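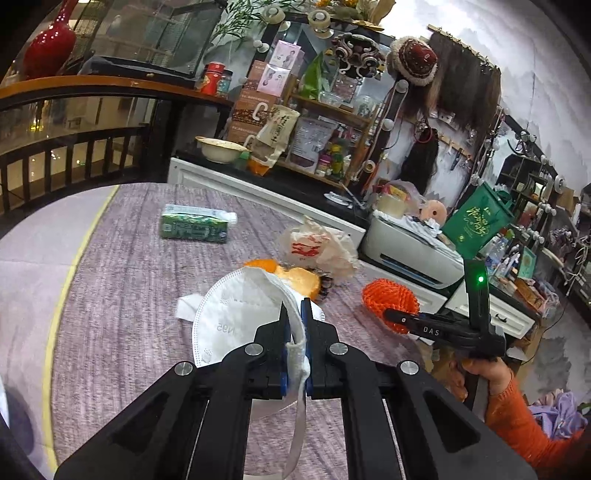 One customer in Fondindale asked us whether a machine can clear a table yet, or whether it still needs a person standing next to it. The short reply we gave was yes to both. The longer reply is most of this page.

Lusico Table Clear
Two-arm tabletop clearing unit for homes, back rooms and small shops

Table Clear is a pair of light arms on a shared post, with a two-finger gripper on each. It picks small items off a tabletop and puts them where you have told it they go: trash, recycling, or a keep tray. It is sold through Prodex and directly from Lusico. The clamp base is made for us by Hinrichs and fits most fixed tables and counters.

What it does now

It clears dry packaging well. Drink cartons, boxes, bottles with caps on, and stiff wrappers are all within reach of the standard program. It uses one arm to hold and the other to pull when two things are lying on top of each other, and this works more often than we expected when we started.

Orange peel is fine if the pieces are large. Small bits of peel get pushed around and may end up on the floor. Run a cloth over the table afterward. Table Clear does not wipe.

Face masks, mesh sleeves and other thin, soft things are slower. The fingers have to catch an edge, and a loop of elastic can hang on a finger pad after the jaws open. The unit checks for this and shakes the gripper once. If the item is still there it stops and beeps.

What it does not do yet

Plastic bags are the hard one. A crumpled bag has no shape the program can rely on, and a clear one is difficult for the camera to pick out against a patterned cloth. The unit will usually get hold of the bag, but it cannot tell you whether something is still inside. By default all bags go to the keep tray so that a person can look. You can change this in settings, and we suggest you leave it alone.

It does not sort mixed materials, open containers, or pour anything out. It should not be used with glass that has liquid in it. It does not know that a receipt matters to you. Paper goes to the keep tray too.

On a striped or heavily grained surface, expect more missed grabs. A plain mat helps.

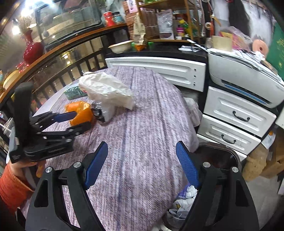 Clearing work at a round table with a striped cloth. The gripper at left is closed on a shiny orange package.

How it learns a table

The standard program was built from demonstrations made by people using hand-held grippers, one in each hand. A person with two fingers per hand has to solve the same problems the arms do, so the recordings carry over fairly well. Buyers do not need to record anything to get started. If your table has items we don't cover, the demonstration kit is a separate purchase – see the order list below.

Keep recordings realistic. Leave the clutter on the shelves and counters as it is. A program trained only in a tidy room tends to do badly in a normal one, and we would sooner have a slow demonstration in an ordinary room than a quick one in front of a blank wall.

Supervision

Someone should be in the room. We do not sell Table Clear as an unattended machine and the warranty does not cover it as one. The arms are weak enough to stop with a hand, and the red bar on the post cuts power to both. Children and pets should be kept back while it is moving.

If what you want is a faster way to clear one table, a person with a trash bag still wins. The buyers who keep using the unit are mostly those with limited grip or reach, and shops that have a packing table in use all day and would like the scraps gone while they do something else.

Specifications

Arms: 2
Gripper opening: 55 mm
Finger pads: soft, textured, replaceable
Unit weight without clamp base: 7 kg
Setup on a new table: 20 minutes
Mounting: Hinrichs clamp base (included)
Power: wall outlet, cord included
Surface: level and dry
Shape of table: round or straight edge – the round adapter is in the box

Care

Wipe the finger pads after each session with a damp cloth. Peel and sticky wrappers leave a film that makes thin plastic slide. Replace the pads when the texture has worn smooth. Do not oil the pivots.

Order list

Table Clear unit with clamp base
Replacement finger pads, pair
Demonstration kit, two hand-held grippers
Plain table mat
Keep tray, spare

The bag-handling update was planned for December and has been moved back. It will be free to all registered owners, and we will post the notes here when it is ready. Orders placed through Prodex are registered at the time of sale. If you bought secondhand, send us the serial number from the underside of the post and we will add you.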